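From: Bhupendra Rawat
To: Fallora Residents list
Date: Tue 17 March
Subject: Re: Sorting in the shared kitchens

Hadia wrote:
> Kaltow charged us for mixed loads again in February.
> Can we agree on the colors before the next pickup?

Hadia, yes. The charge was $70 a load, for 2 loads. I have asked them to put the rules in writing. Until then please use the yellow bin for containers and the gray one for everything else. Ankrah House has done it this way for a year with no charges.
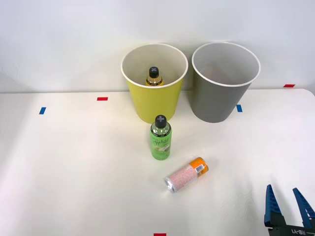
Yellow and gray countertop bins

Caps can stay on bottles. Rinse anything that held food. Glass still goes to the bank by the side gate, and batteries go to the office. Please don't line the yellow bin with a bag. 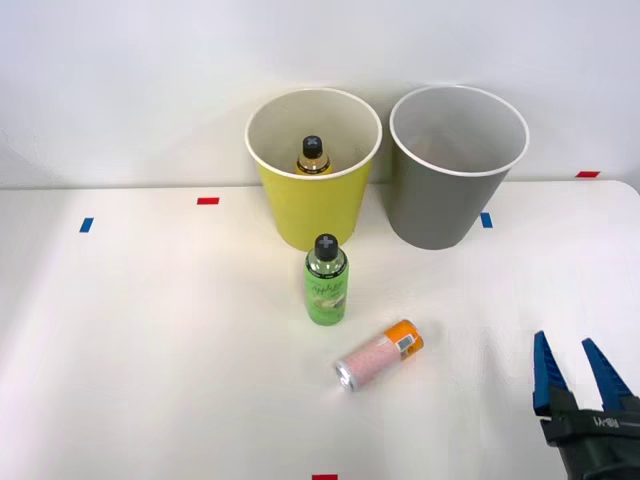 Pickup budget

We set aside 3000 for the year and the new quote is 3695. I will bring both sheets to the next meeting. Send me any questions before then.

Bhupendra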